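Ticket 745: bins along the back wall won't stay put
Opened by Nandi Visser, September 22, 2021
Status: open

Hi Pravesh! Me again with the bins, sorry. They're the white Tomero ones we got for the small glassware, and every time I reach into one the whole row wants to creep toward me. I've pushed them back against the wall more times than I'd like to admit.

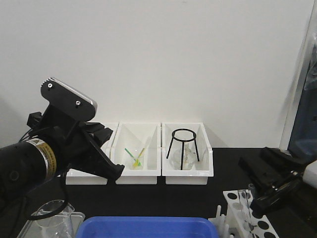 My first guess was weight, so I asked Jacobus if the heavy stuff could live in the middle. He'd rather keep it the way he has it, and I get that. The middle bin only has the little beaker with the green and yellow sticks in it, though, and the tripod and flask are over in the right one, so the load is pretty lopsided (to my eye, anyway!).

Pravesh wrote back: try joining them together and see if the row behaves as one piece.

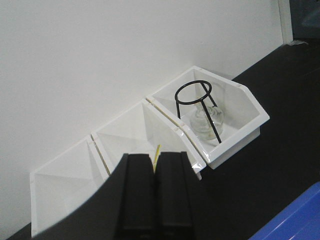 OK, I looked into the joining idea and I like it, but I'm not sold on tape as the long-term answer. I wipe that table down a lot and tape edges get grubby so fast. The strip low down at the front, where the right bin meets the middle one, is already looking crinkly. Could we order the Daller clips, or those rubber feet Bongani uses on his shelf? I'd take either one, and I can fit them myself if somebody tells me which size.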